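Notes from the Plurnton workshop: collecting plate examples

By Napaporn Hemmin

Many readers asked after the last newsletter how the arm learns a new task, and who decides what it should see. I will try to explain it from our side of the table, where most of the work is quite slow and needs patience.

Since the spring our group in Firnevdale is collecting examples for the dish task. One example is one complete try: the arm takes a plate, brings it to the rack and puts it between the pegs. A person guides the arm the whole time. The computer saves the camera views together with the positions of the arm and of the fingers, and later the learning system looks for the connection between them. We do not write any rule such as "turn the plate now". The system has to find this from the examples.

By the end of June we had 1,870 recorded tries. After checking, we kept 1,787. The others were removed for ordinary reasons. Sometimes the recording started too late, sometimes one camera lost its signal, and in a few cases the person stopped in the middle to answer a question. I have done this last one myself, and I apologise again to Harb, the team which does the checking. They watch every recording from start to end, and they were very polite about it.

A question we discussed for a long time was what to do with the tries which are not beautiful. For example, the plate touches a peg, the person pulls back a little, and then it goes in on the second attempt. At first we deleted these. Then we saw that the trained system did not know what to do when it touched a peg. It only continued to push. Now we keep such recordings, if the plate is in the rack at the end, and we mark them with a separate label. At present 707 of the kept examples have this label, which is more than I expected.

We also change the starting situation on purpose. The rack is turned and moved between tries, and each person has a list of positions to follow. Without the list, people always put the rack back in the place which is comfortable for them, and I include myself in this. We have 17 positions on the list. If you work with us and you find one of them impossible to reach, please write it in the notebook and do not skip it silently.

The tilt of the plate is still the difficult part. A plate which is held by the rim must be turned to the angle of the rack before it goes down, and every person does this in a different moment. Some turn it early, while it is still high, and others wait until they are nearly at the pegs. Both ways are correct, but the system becomes uncertain when it sees them mixed. For the next round we have agreed to turn early.

The recordings are stored in Votemell under the task name "plate to rack". Members who want to look at them can ask me for access. Next we will begin with bowls, and I am looking for two more people who can guide the arm in the mornings.

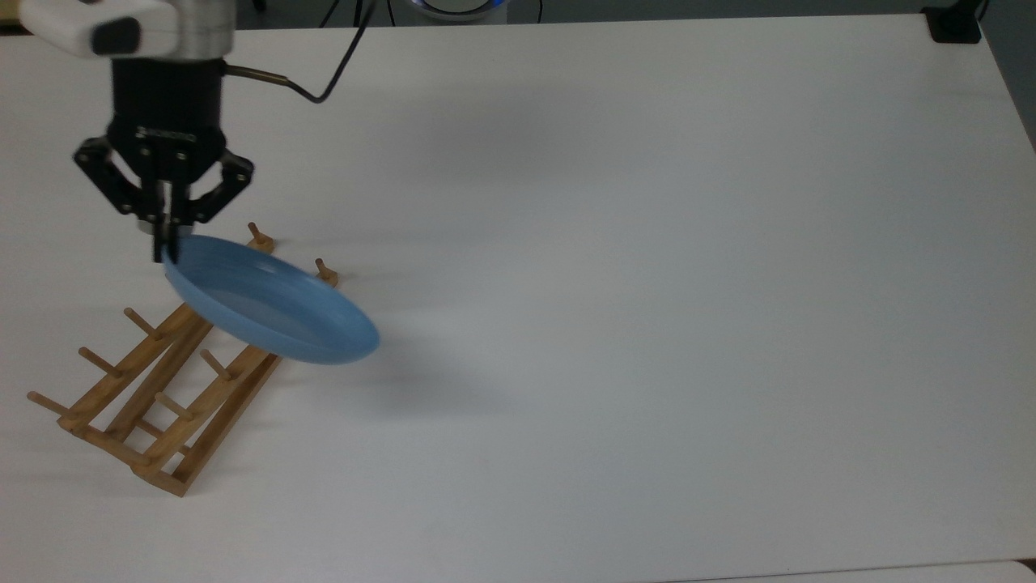
The gripper holds a light blue plate by its rim over the wooden rack.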